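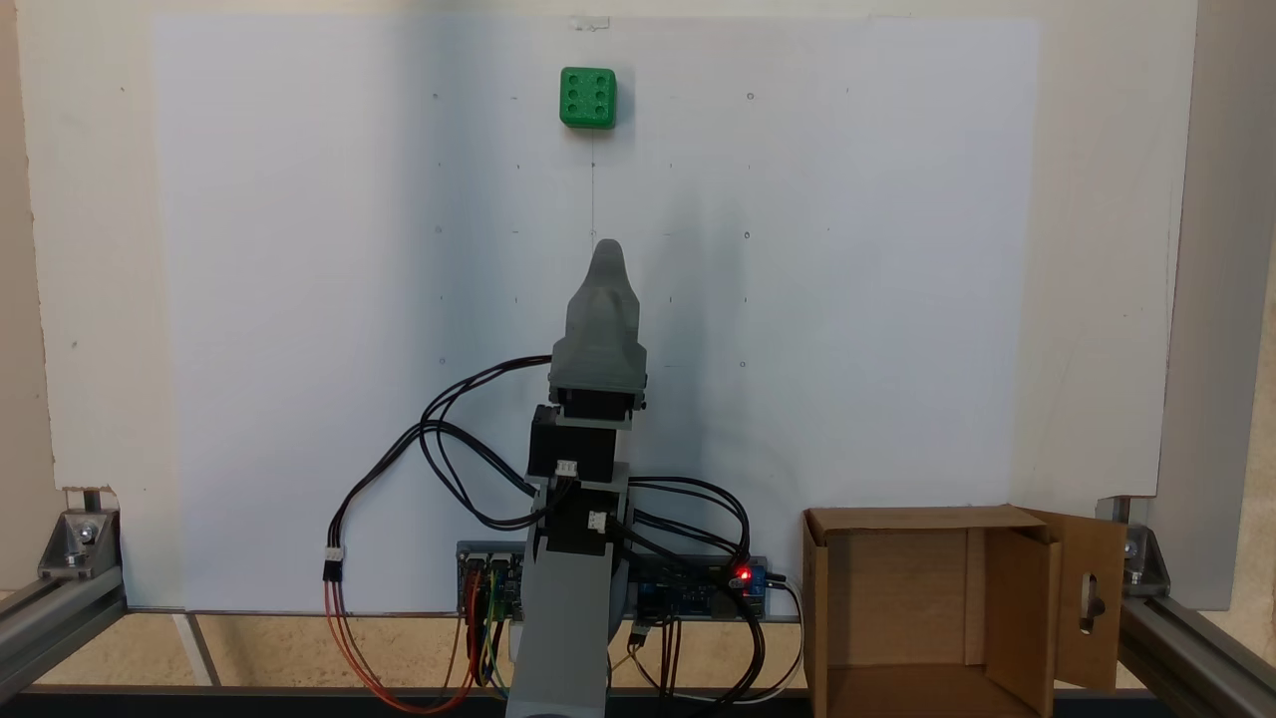
Garra Vonder G2 para braços de pequeno porte

Ref. Gustholm 600-12. Ficha atualizada em 02/11/2019.

A garra Vonder G2 destina-se a bancadas de ensaio e laboratórios de ensino que utilizam braços impressos em 3D acionados por servomotores. A ponta, afilada e arredondada, permite a aproximação a peças pequenas encostadas a um painel vertical. Carga admissível: até 200 g.

Ensaio comparativo

A Gustholm avaliou a G2 e a garra Ko no mesmo braço, diante de um painel branco quadriculado a lápis, com um cubo verde de arestas arredondadas como alvo. Cada garra cumpriu 1.000 ciclos de aproximação. A G2 apresentou menor folga no fim do ensaio; a Ko fechou mais depressa e continua indicada para peças leves.

Alimentação e ligação

Tensão nominal de 12 V na fonte da bancada - os servomotores requerem regulador próprio, fornecido em separado. Cabo com conector de três pinos.

Fornecimento

Expedição a partir do armazém de Husalcombe. Suporte do servomotor incluído; parafusos e placa de controle não incluídos.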